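3. Why dark clothes go gray: wear, washing and the household drawer

The dullness people complain about in dark cotton has two sources, and they are easy to mix up. One is dye loss. The other is surface fuzz — tiny broken fibers that stand up from the knit and scatter light, so that a shirt with plenty of dye left in it still looks tired. We find the second far more interesting, and we suspect it explains most of what our households called "fading."

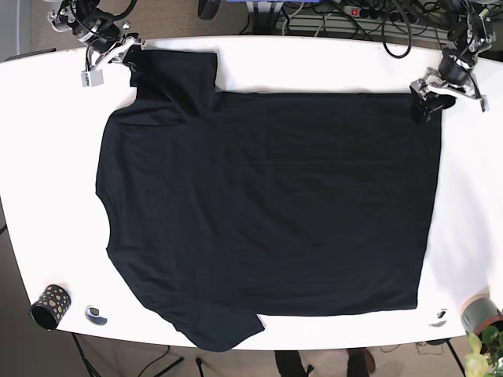

Fuzz builds up unevenly, and that unevenness is a wonderful record of how a garment has been worn. Underarms and side seams go first, then the belly, where a shirt rubs against desks and seat belts. Our map divides each garment into 6 zones. A plain black T-shirt laid flat, as in Figure 3, gives up its body, hem and sleeves to this scheme very easily, though the creases across the middle have to be ignored when judging shade. Diane Lavoie drew the first version of the map on a Sunday, and we have hardly changed it.

Figure 3. Dark garments on a white table.
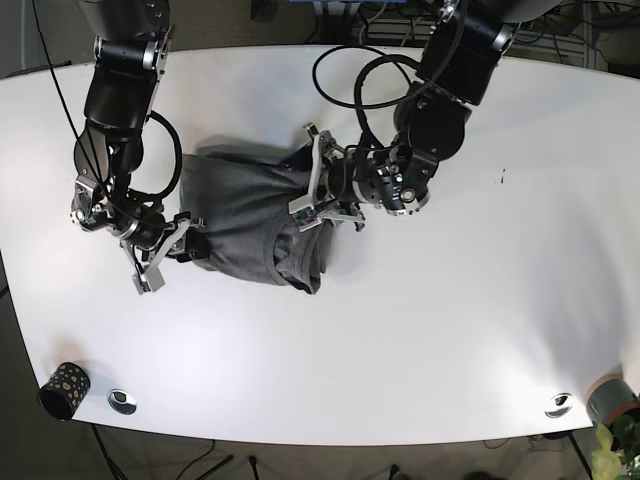
Reading time: 6 min

Households in the Pandey group washed everything together at one setting. Those in the Colo group turned dark items inside out and kept them away from towels. After 50 washes the difference was delightful to see, even for those of us who had predicted it. The inside-out shirts kept a smooth face, and their owners still chose them for work. Most of the others had moved to the bottom of the drawer, to be worn for painting or sleep.

Towels deserve a section of their own. They shed
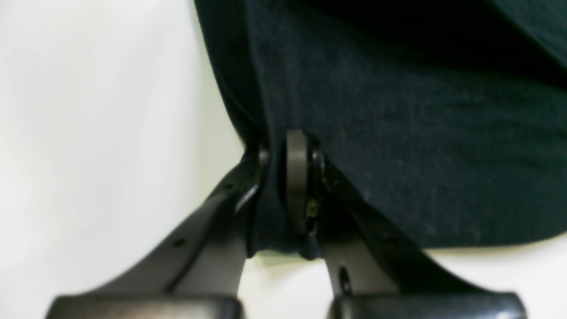
constantly, and dark knits pick up that lint and hold on to it through the rinse. Owners then describe the shirt as old, when a minute with a lint brush would bring much of the color back. We now ask every household to brush before scoring.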